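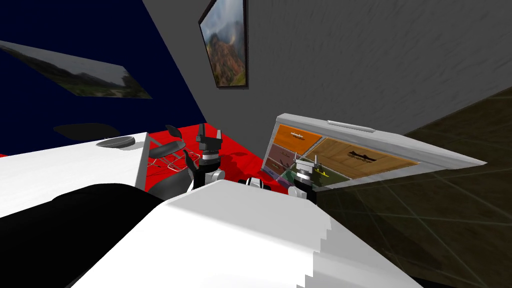

A stalled arm is the fault Praken owners write to us about most, and it is nearly always a gripper that met something firmer than it expected. Watch closely whenever the fingers are inside a compartment, as the right gripper's are, and please don't hurry this part.

1. Press Hold – once is plenty.
2. Wait 3 seconds for the fault light.

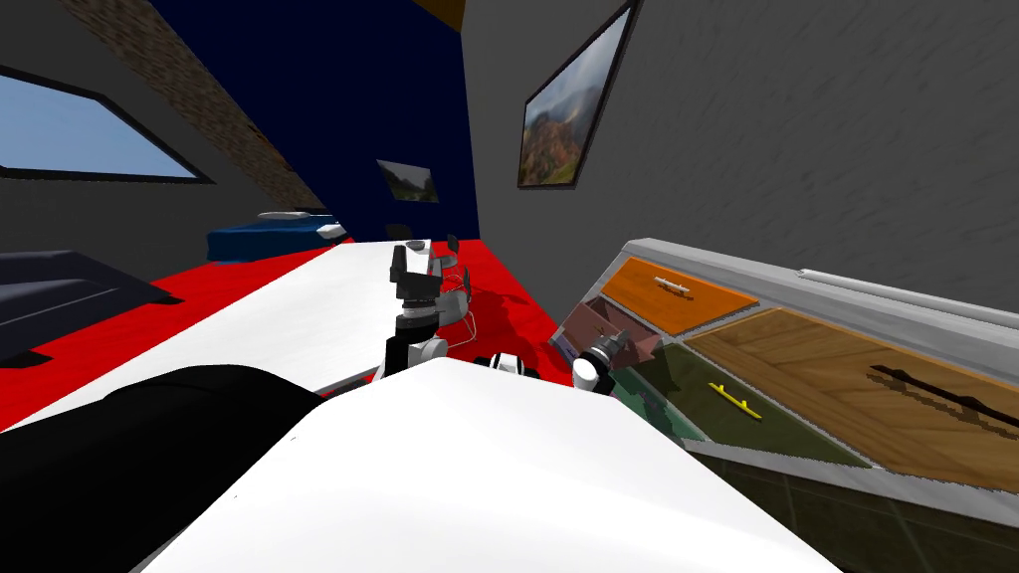

3. Choose Back Out and let the arm withdraw at its own slow pace.
4. Clear the fault and run the short test.

Caution: never pull a stalled arm free by hand. If fault 200 comes back, call Lise Leclerc at the Dulluston desk.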